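Talk notes, January 12, 2025 – keep it to ten minutes!

**Opening**

Say hello, say thanks for the biscuits. I'm from the Trorneck robotics club, we meet in the old needlework room, and since September we've been trying to get two arms to tidy up alphabet blocks. Sounds easy, doesn't it? (Pause. Let them think it does.)

Explain the job: pick up a block, put it somewhere sensible, don't hit your neighbour. Two arms, one table, blocks wherever they happen to land.

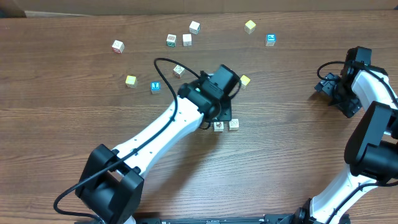
Judit Győri asked at our first demo why we didn't just give each arm its own half of the table. Fair question! We did try it, and the blocks near the middle got left alone because both arms were being polite. Tell the story of the polite arms here, it always gets a laugh.

**How we teach it**

- One of us drives, the arm copies, we save the run
- We've got 2462 good runs so far and we want 4000
- Bad runs go in a folder called Elik, after my brother's cat

New drivers rush the bit just before the grab – they come down on a corner and the block skids off.

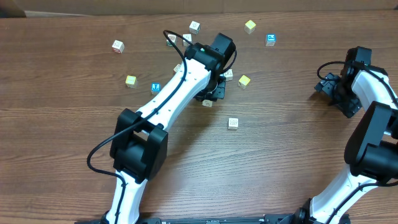 So now everyone practises hovering first. Six goes each, no grabbing allowed, and only then do you get to close the fingers. The younger ones moan about it but their runs are miles better (mine too, if I'm fair).

**What the gripper sees**

Mention that the wrist view matters most for the last little stretch. Letters are handy for us when we're shouting "get the U!" across the room.

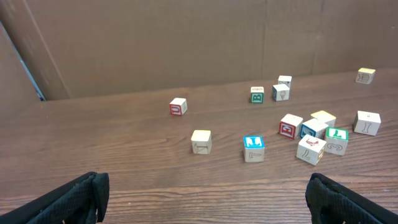 Could it learn to spell, then? Ailsa Laing wants to know, and she's asked every month. My answer is still not yet – picking comes first, spelling is next year's project.

Finish with how to join, then questions. Bring the sign-up sheet.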